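The **Fondlow** is a soft shoulder bag with a full-length zip, traditionally made in and near the market town of Flaltascombe. The name was first used for a canvas satchel carried by market porters and later passed to padded bags for papers and computers.

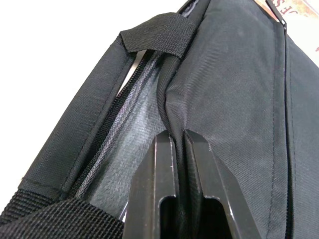
*Page last changed in February*

## Construction

Early bags closed with a flap and 2 buckles. The zip came later - at first only on the front pocket. The workshop pattern calls for 8 panels, cut with the grain running top to bottom, and a strap 60 inches long before hemming. Linings were usually left unglued so that they could be replaced.

## Makers

The best-known workshop was Enda, which sold 1,328 bags in its busiest year. Its rival, Joshi, worked mainly in waxed cotton and made over half its bags to order. Both firms bought their webbing from the same mill.

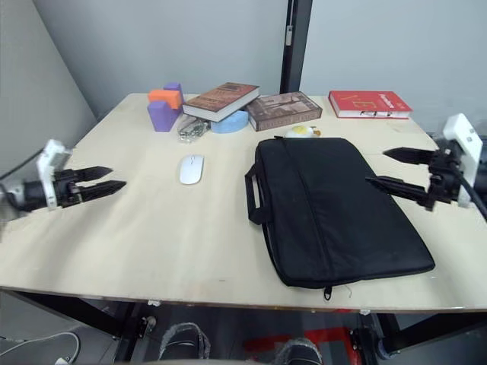 Enda's former cutters have disputed the pattern given in most guides, saying that the base and sides were a single piece until the mill changed its cloth width. Joshi kept the older cut - its repair sheets still show it.

## See also

- Satchel
- Waxed cotton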